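Last updated: February

Print this page | E-mail this page

Letby pick cell: setup and care FAQ

How often should the finger tips be wiped?
Every 300 cycles, with a lint-free cloth and plain water. Solvent leaves the surface slick. Let the tips dry before the next run.

When do the fingers need replacing?
Order a new pair from Stilau at 1,000 hours, or sooner if a tip is bent or cracked. Change both fingers together, then run the grip calibration again.

What do I check on the enclosure?
Go along the aluminum rails and the corner post once a week and tighten anything that moves. We do it on Tuesday before the first run. Wall panels should sit flat against the rails.

Does dirt on the floor matter?
Small specks do no harm to the gripper, but they can throw off the floor height reading. Sweep first, then zero the height.

The wrist camera view has shifted. What now?
Stop the arm, loosen the two bracket screws, and turn the bracket until both fingertips show in the lower part of the view. Retighten and save the new offset. If the view drifts again within 34 cycles, replace the bracket.

Which object should I use for the test pick?
Something soft that can lie on its side. Start with the wrist turned 90 degrees from home and try a few approach angles before you close the fingers. 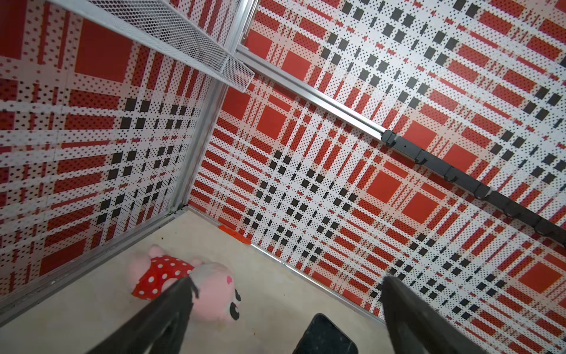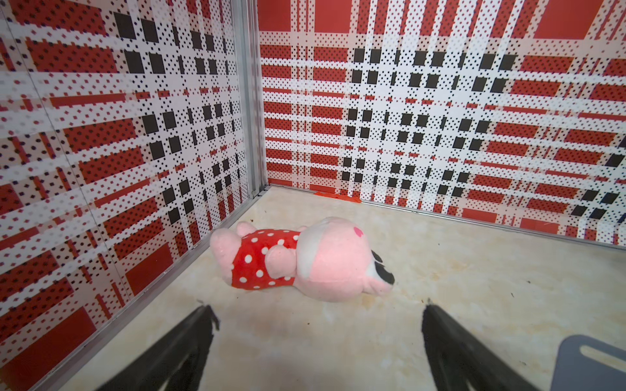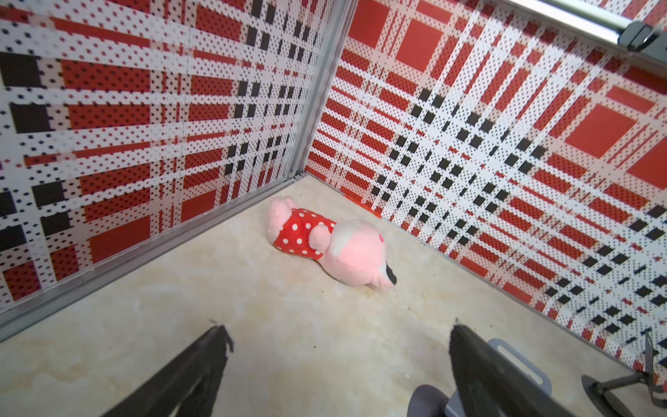
Plush toy on the cell floor, seen from the wrist camera.

Contact: Setiawan service desk | Copyright Letby | Back to top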